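Ticket: Cell 2 drops or refuses items near the right wall of the bin
Site: Idberg
Project: Aranda (bin picking)
Status: Closed, with grumbling
Opened: Saturday, November 23, 2019

Reported problem

Arm homes fine, sees fine, plans fine. Goes down for anything in the right third of the bin and stops with a collision warning before the fingers close. Left side of the bin picks all day long. Operator note in full: "It has gone shy." Severity was entered as Critical and then changed to Annoying, and I left it there.

Log

Entry 1. Restarted everything, as tradition demands. Same fault. Restarted it again in a different order. Same fault, different mood.

Entry 2. Checked the gripper. All fingers open and close on command, fingertips seated, no play at the wrist flange. Swapped the gripper cable for the spare in the drawer. The spare turned out to be the broken one from August, put back in the drawer by someone with a bright view of the future. Swapped back. Spare is now in the trash, where it can't hurt anyone.

Entry 3. Read the planner log from Jeletti. Of 60 pick attempts overnight, every rejected one was against the right wall or the back corner beside it. The planner thinks the fingers are inside the wall. The fingers disagree. One of the two has the wrong idea of where the bin is.

Entry 4. Put a ruler on it. Bin is 6 mm off from the position in the cell file, shifted toward the robot base. That is enough to turn a tight pick into an imaginary crash.
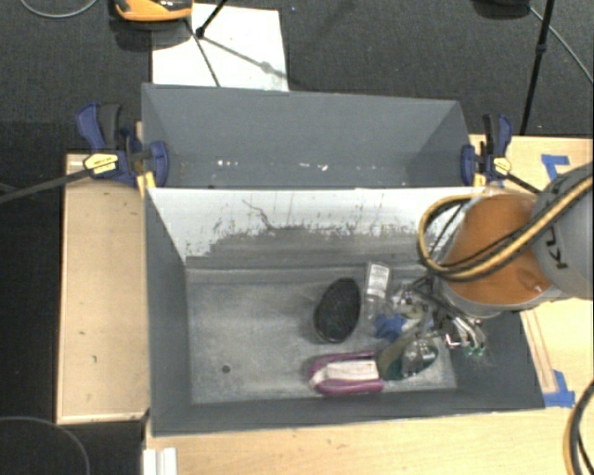

Entry 5. Clamps. The cell file assumes the bin never moves, and the cell file has never met a bin. We hold ours with two bar clamps, one at each end of the divider between the compartments, and the position is only as good as whoever last tightened them. Both were tight when I got there, which proves they were tight in the wrong place. The narrow wooden strip by the right wall is no help here: it had slid along with the bin like a loyal dog. Loosened both clamps, squared the bin against the panel on the left, tightened a little on one side and a little on the other until the ruler and the file agreed.

Entry 6. Ran it. Better, but still stopping on deep picks in the right corner. Of course it was.

Entry 7. Hose bundle. With the wrist turned for the corner, the hoses pull into a tighter loop than the one in the model, and the arm's force check reads the drag as contact. Moved the upper hose tie back 130 mm to give it slack. Jogged the wrist through its full range by hand at slow speed, one finger on the stop button. No rubbing, no snagging, no warnings.

Entry 8. Ran it again with the usual mixed junk in the bin. Right wall picks go through. Back corner goes through. Left the cell running for over two hours and it did not get shy once. It did pick up the same item and put it back several times, but that belongs to a different ticket and I am not opening it.

Cause

Bin out of place, plus not enough slack in the hose bundle. Either one alone would probably have gone unnoticed. Together they made a fault that looked like a bad gripper, so the first half of this ticket is about the gripper.

What was changed

Bin repositioned to match the cell file.
Upper hose tie moved back.
Dead spare cable thrown out. New one requested from Ukurport.

To do

Screw a real stop block to the table so the bin has something to sit against. The strip is not a stop block. I have asked for this before, see the two earlier tickets with nearly the same title.

Add a bin position check to the morning start list, between homing the arm and the test pick. A ruler will do.

Please do not lean on the bin when you refill it.

Comment added after closing

Bin checked again at the end of the shift. Still where I left it. Ruler is hanging on the cell door and belongs to the cell, so if you borrow it, I will know.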